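Bimanual gear assembly in sim: right arm stalls right above the part

pletlow_pete
Original poster

Hi all! Long post, sorry in advance. I've been poking at a two-arm assembly task in simulation for most of July and I'm stuck on something that I think is a control problem, but my coworker swears it's perception, so I'm hoping you folks can settle it (or tell us we're both wrong).

The setup: two arms facing each other over a table, a handful of white gear and ring parts between them. The left arm is supposed to steady a part, the right arm picks up small gears and places them. The policy puts out joint targets in chunks and a low-level position controller tracks them. We call the whole stack Walico, which is mostly a pile of Python with a config file nobody should have to read.

The approach phase is lovely. Then the right gripper gets down near a gear and just sort of dithers. Sometimes it closes, sometimes it hangs there until the episode times out at 1,445 steps. I've tried a smaller action chunk, a bigger one, more gain on the wrist, less gain on the wrist. None of it made much difference.

I'll put up some renders in my next reply once I'm back at my desk.

ettore_fiore

Before anybody guesses: what does the policy take in? Just the overview camera, or do you have one at the wrist too? And are you blending overlapping chunks or running each one to the end?

If you're blending, I'd look there first. Average two plans that disagree about when to close the gripper and you get a half-close, and then the next prediction sees a half-closed gripper and has no idea what to do with it. I lost most of a month to that.

gridfloor

I'm with the coworker, sight unseen. White parts, everything gray, low contrast. Bet the encoder can't tell which gear it's meant to be going for.

pletlow_pete
Original poster

Back! Ettore, overview plus a close camera that looks past the fingers, and yes, blending with exponential weights. Same session for all of these, not sorted by time. The two table views first, then the close one: 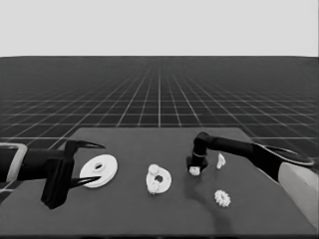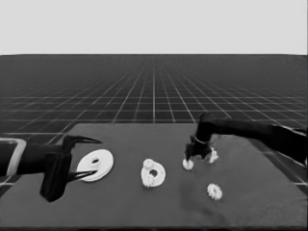
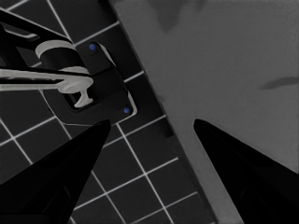

gridfloor

Okay, so the second one kind of makes my point. There's a gear right under the left fingertip of the right gripper and another one just to the right of it, partly hidden behind the gripper body. If I were a small vision encoder I'd have trouble picking between those too. Are the parts given any kind of ID in the observation, or is it pixels only?

And the first one: whatever small white thing the right gripper has at its tips is partly enclosed by the fingers. From that view alone I couldn't tell you if it's a good grasp.

pletlow_pete
Original poster

Pixels only, plus joint positions. No IDs, no poses. I know, I know.

But the thing is, if it were only confusion between gears I'd expect it to grab the wrong one now and then, and it hardly ever does. It picks a target and stays over it. It just won't commit! That's why I keep coming back to the controller.

nircombe_dan

Can I ask about the third image? There isn't a single gear in it. I get two fingertips, a lot of grid, a big stretch of light gray, and that black base with the two blue dots. If that's what your close camera hands the policy at the moment it has to decide anything, half your input is telling it nothing about the part.

We had this on a different project (insertion task, one arm, way simpler). The policy learned to mostly ignore the wrist view, since for long stretches there was nothing in it, and then it had no fine information at the very end. What fixed it for us was dropping out the overview camera at random during training so the network had to use the close one. Cheap to try. It's a few lines in the data loader.

ettore_fiore

I'd be careful with that. Camera dropout is fine if the part does show up in the close view during the last bit of the approach. If it doesn't, you're training the thing on noise. Pete, scrub through one stalled episode and check whether the gear is ever in the close view. Look first, then decide.

And I still say blending. "Picks a target and stays over it" is exactly what mine looked like. Turn blending off for the gripper channel only — leave it on for the arm joints — and take the newest prediction for open/close. You don't even have to retrain.

gridfloor

Splitting the gripper channel out is good advice no matter who's right, so I'll sign on to that. I don't buy that it explains everything, though. How many demos do you have, and how many of them have two gears close together?

pletlow_pete
Original poster

1,060 demos total. I went and tagged them over lunch (slow day) and only 70 have two gears close enough that one hides part of the other in the overview. So yeah, gridfloor, that's thin. Ugh.

Dan, good catch on the close view. I pulled up a stalled episode like Ettore said, and the gear comes in pretty late, low between the fingers. So it's there, but not for long.

Trying the gripper channel thing now.

prosser_k

Jumping in with a boring one: log the commanded gripper width against the measured width and plot both. If the command wobbles, it's the policy or the blending. If the command is a clean step and the measured one crawls, it's your controller or the contact settings. Takes ten minutes and you can all stop arguing :)

Also check your contact parameters if you changed the physics timestep at any point. I had fingers that would sort of lean on a part forever without closing because the friction and the step size didn't get along.

pletlow_pete
Original poster

Okay, update, same evening, 9:40 pm, and I should be eating dinner.

Plotted it like Prosser said. On the stalled runs the commanded width is a wobbly mess, bouncing around the halfway point. Measured width follows it nicely. So my beloved controller theory is dead, and I owe my coworker a coffee (or half a coffee, because it's not purely perception either).

With blending off for the gripper only, same checkpoint, it commits a lot more often. It still hangs when two gears are side by side. Ran 738 episodes overnight-style on the fast settings and most of the leftover stalls are in that group.

ettore_fiore

Told you! Now don't touch anything else until you've saved that config somewhere.

gridfloor

And the leftover stalls are the crowded ones, so I'm claiming at least a third of this. Collect more demos with the gears bunched up before you go changing the network. Randomize the start positions so they overlap in the overview on purpose.

nircombe_dan

I'd still give camera dropout a run once the new demos are in. Low rate, maybe start with one frame in ten. Ettore can yell at me if it gets worse.

pletlow_pete
Original poster

Will do both, demos first. I'll post the width plots when I've cleaned them up — right now the axis labels are just "a" and "b" and I'd like to keep a little dignity.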